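Packing Things Up So They Get There in One Piece

Ever opened a parcel and found a puddle? Yuck. Shampoo all over the socks, juice all over the birthday card. Somebody didn't pack it right. So this page is all about packing. How it's done, what goes round things, why bottles are such a pain. Quick read. Bring a snack.

What is packing, then?

Packing means getting a thing ready for a journey. Might be a short journey, shop to your kitchen. Might be a long one, over the sea on a ship. On the way it gets lifted, stacked, tipped, bumped, dropped (oops) and stacked again. Good packing means it doesn't mind.

Old ways of packing: straw, sawdust, wooden boxes, cloth sacks, big clay jars. In Gresik, where Miyuki Sugawara grew up, her gran sent pickles to her cousins in jars wrapped in banana leaves, then newspaper, then a towel. Then string. LOTS of string. They got there fine. The towel never came back though.

Layers, like a winter coat

Think about going out in December. Vest, jumper, coat. Parcels wear layers too.

First layer — the one that touches the stuff. The bottle that holds the juice. The bag that holds the crisps.

Second layer — keeps a few of them together. A cardboard sleeve, a tray, a sheet of plastic wrapped tight.

Third layer — the big one for carrying. A box or a crate.

Next time you're at the shops, have a look at a pack of yoghurts. Pots, then card round the pots. And they came to the shop on a tray or in a box you never get to see. Three layers for one yoghurt!

Why bottles are tricky

Bottles are tall and thin and they fall over. You've seen it. One goes, they all go, like skittles. And round things roll. Put a book on a slope and it mostly just sits there. Put a bottle on its side on a slope and it's off under the sofa.

Then there's the lid. The lid is the weak bit. A bottle can be super strong but if the lid's on wonky, drip drip drip. Mercy Kirui works at a packing place called Starnulent and the lid is the first thing she checks, every time. She gives it a little twist. If it moves, it goes in the "do again" pile.

And liquid is HEAVY. Try carrying two big bottles of water up the stairs. So a box of bottles needs a strong bottom, and you can't make it too big or no one can pick it up.

Try this: fill an empty plastic bottle half way with water, lid on tight. Lay it on its side on a tray. Tip the tray a tiny bit. Watch the water slosh and the bottle wobble. Now try it full right to the top. Does it roll the same? (Do it over the sink please, your grown up will thank you.)

What's a label for?

To tell you what's inside! But more than that. How much is inside. What it's made of. Whether you can drink it or whether you definately can't. Some labels have a barcode, the stripy bit that goes beep at the till.

Bright colours help as well. If there are 200 bottles on a shelf and only one kind is bright orange, your eye goes straight to it. Handy for shoppers and handy for packers too. Wrong colour in the box? You spot it quick.

Crates are brilliant

A cardboard box gets used once or twice and then it's gone soggy or squashed. A plastic crate goes round and round for years. Out full, back empty, out full again. You can wash it with a hose. Crates made to match will often sit neatly on top of each other, and some kinds slot inside each other when they're empty so they don't take up loads of room.

Kimie Ogura had a go at keeping track of one crate. She painted a tiny number on it, 151, and asked the drivers at Neltness to ring her whenever they saw it. It turned up 53 times in one year. One time it had a cat asleep in it.

See-through plastic

Good things about it. Light. Bendy. Keeps dust and rain off. You can see what's inside without opening it.

Not so good — it hangs around for a very very long time if it gets thrown away. So people try to use less of it, or use the same bit again. Paper works for some jobs. Not great for wet ones! At home you can save big sheets and bags and use them again for painting or muddy boots. Never put plastic over your face or anyone else's, and keep it away from babies. That's a proper rule, not a fussy one.

The packing table

A good packing table is the right height so your back doesn't ache. It's got room to put things down. Sometimes there's a mat on top, a bit grippy or a bit soft, so things don't get scratched. Crates go close by so you're not walking miles. Shelves near too, for tape and boxes and whatever else.
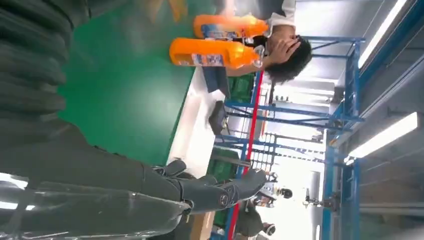
Two orange bottles on the green table top, with green crates close by.

Lying down isn't how most bottles travel but it's a handy way to put them on a table. They can't topple if they're already down! Remember the rolling though. A flat table matters. Takumi Tanabe had one table at Shimada with a short leg and spent a whole morning picking bottles up off the floor. He fixed it with a folded up bit of card. Still there, that card.

Have a go: pack a box

You need
a small cardboard box
an empty plastic bottle with a lid, some water
old newspaper or a tea towel
tape
something light, like a sponge

1. Put some water in the bottle. Lid on. Twist. Check it again.
2. Scrunch up newspaper and make a nest in the bottom of the box.
3. Heavy thing first, so the bottle. Sponge goes on top.
4. Fill the gaps. All of them, corners too.
5. Tape it shut and give it a gentle shake. Can you hear anything moving? Open it up, more paper.

Natsumi Kobori did this with her class and they had 4 teams. Each box got dropped from knee height onto grass. Three stayed dry inside. The other one had used one single sheet of newspaper and a lot of hope.

Words to know

Crate — a strong open box for carrying things, often plastic or wood
Barcode — black stripes a machine can read
Fragile — breaks easily, so careful!
Topple — to fall over
Padding — soft stuff that fills the gaps

Something to talk about

Whats the hardest thing you can think of to pack? An egg? A bike? A wedding cake? Draw how you'd do it and lable all the layers. Biggest drawing goes on the fridge.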